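About us

Dollum is a small school of bookbinding and paper repair in Castow. We teach adults, and also teenagers when they come with a parent, how to sew, glue, cover and mend books by hand. We opened in one rented room with two presses and a guillotine that was older than all of us. Now we have the whole ground floor of the former Żak printing works, and the name Żak is still painted over the back door. We decided to keep it there.

How we started

The founders of Dollum came to this country from different places, and most of us learned the trade in another language. For this reason some tools in our workshop have three names. In the first months we argued a lot about the right English word for things like the bone folder or the kettle stitch, and we wrote a small glossary for ourselves. Students asked to have it too, so it became a printed booklet. It has grown to 420 words and you can take a copy free of charge when you join any course.

What we teach

The beginners' course is called Gena, after the village where one of our first teachers learned to sew books. It runs for eight evenings. You will make a simple notebook, a case-bound book with a hard cover, and a box to hold both. We don't ask for any experience. Please bring an apron and short fingernails, because paste goes everywhere.

After Gena you may continue to the repair course. In it we work on real books that people bring to us: cookbooks with loose pages, family Bibles, school atlases, children's books which somebody loved too much. We teach you to look at the book for a long time before you touch it. Many repairs go wrong because the person starts with the glue.

In July we hold the summer week, when the evening timetable stops and we work full days. The colour of the marbled papers depends on the weather and on the person who mixes the size, so we do not promise any particular result. Lunch is included and we eat it together in the yard if it is dry.

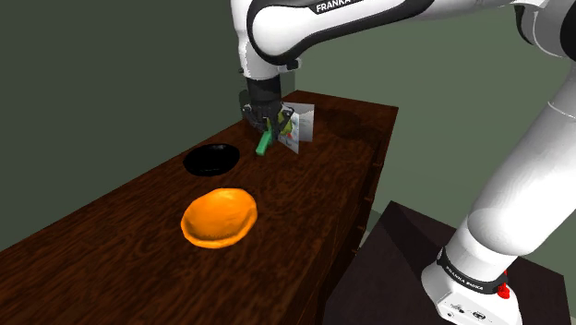
A long wooden table with a reddish-brown grain.

Our workshop and library

The workshop has places for twelve students. There are nipping presses, sewing frames, a board cutter and a good number of weights, which are mostly old irons covered with cloth. The floor is level from the street to the sinks, so a wheelchair can come in without help. The lavatory door is a bit narrow and we are saving to have it changed.

Behind the workshop is the library. It holds 813 books about binding, paper, leather and type, in English and five other languages. Students can borrow 2 at a time for one month. Visitors may read at the desk when we are open, but please ask first, as the room is sometimes used for teaching.

Repairs for the public

We also accept repairs from people who do not wish to learn the work themselves. Last year we returned 700 books to their owners. The waiting time is long, often ten weeks, and for leather bindings longer. We will tell you the price before we begin. If your book is rare or of high value, we may advise you to take it to a museum conservator instead – our work is honest and strong, but it is meant for books that will be opened and read.

We don't accept books with active mould. Put them in a closed bag and telephone us before you come.

Fees and help with fees

The fee for each course is on the Courses page and includes all materials. You can pay in three parts. Every term we keep one place without a fee for a person who could not come otherwise. Write us a short letter about why you would like to learn. Your spelling and grammar are not judged – ours would not pass either.

Page last updated 12/10/2025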